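The spare room, again

I have been promising myself since August that I would write about the spare room, mostly because writing it down tends to shame me into finishing things. So I've made a pot of tea, it's early in the morning, the house is quiet, and I'm going to tell you where we are with it.

If you've been reading for a while you'll remember that when we moved to the Patstead house the spare room was where every unlabeled box went to live. I got through most of those last winter (the cookbooks, the good sheets, more picture hooks than any family could use in a lifetime) and what was left was the big stuff along the wall. Big stuff is harder. You can't do it ten minutes at a time while the pasta boils, and you can't do it in a nice sweater either.

The thing I've been going back and forth on is frames and stands. I do love a plain metal one. My grandmother kept her houseplants on one on the back porch, and I must have knocked my shins on it every summer until I was twelve, and still, when I think of a tidy room, there's always something with thin gray legs in it and a bit of floor showing underneath. I think that's really the secret of it for me, being able to see the floor. A solid cabinet looks neat on the day you buy it, and then you find out what rolled behind it.

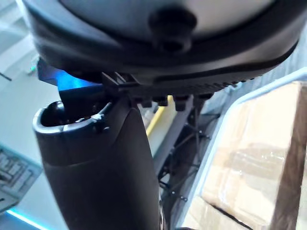

Dark metal frame at the back, slender gray bars and all.

I did look at buying new. There's a shop called Dadier over by the garden center that had a lovely tall shelf for 400 dollars, and Simanjuntak had one very like it for 295, and I stood in both places with my tape measure feeling tempted and a little bit silly. In the end I came home with two cans of paint and some felt pads. The paint is a soft color called Diketti, somewhere between oatmeal and weak tea, and I've put two coats on the window wall so far. It dries darker than the lid suggests, so do a patch first if you're trying it!

Still to do: the baseboards, the curtain rod (which has leaned to the left since the day I put it up, and I have simply learned to tilt my head), and the box of cables I keep moving from one corner to another. I'd love to hear how you all deal with cables. I've tried bread bag tags and old egg cartons, and my current method is a shoebox with a lid I don't lift.

More once the baseboards are done. The tea's gone cold and I can hear somebody looking for socks.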